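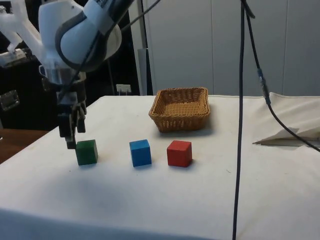 Do you really need a basket for a handful of blocks? asked one reader, and fair enough, I used to think the same. Mine lived in a shoebox until the lid gave up. But I like a low basket on the table because everything goes back to the same spot, and I can see at a glance if one's missing.

What sort of basket should I get?
Shallow, with sides that flare a bit. I've tried the deep ones and you end up tipping the whole lot out to find the red cube (every time!). Wicker is my favourite. The Omdale was 27 dollars when I bought mine, and the Fosico one is cheaper but the weave snags on jumpers.

Why the white cloth?
I just like it! The colours stand out and it stops the blocks clattering. It does show every smudge, so I own 2 and swap them over. Iron them if you can be bothered. I can't.
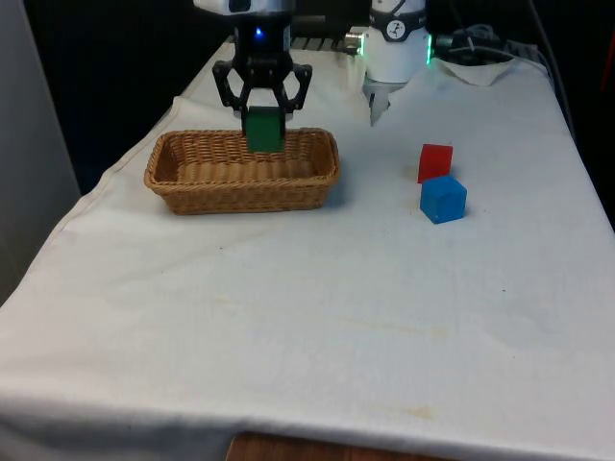

CARE AND CLEANING

Can I wash painted wooden cubes?
Wipe, don't soak. A barely damp rag and a bit of mild soap, then leave them on a towel overnight. I left a set in the sink once, back in August, and the grey paint came off in flakes.

And the wicker?
Soft brush, or the vacuum on low. Keep it out of full sun if you can, mine's gone brittle along one side.

My green ones all look different. Is that normal?
Yep. I've got greens from Mulligan and greens from Pravari and they've never matched. Colour shifts with the light as well, so check them near a window before you send anything back.

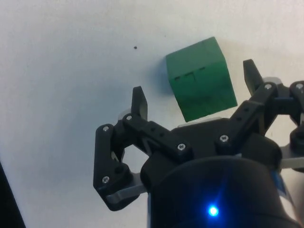

STORING A BIGGER COLLECTION

How many fit in one basket?
Depends on your cubes, but I stop at some 170 in my biggest one or it gets too heavy to lift off the shelf.

Last updated 2020-04-01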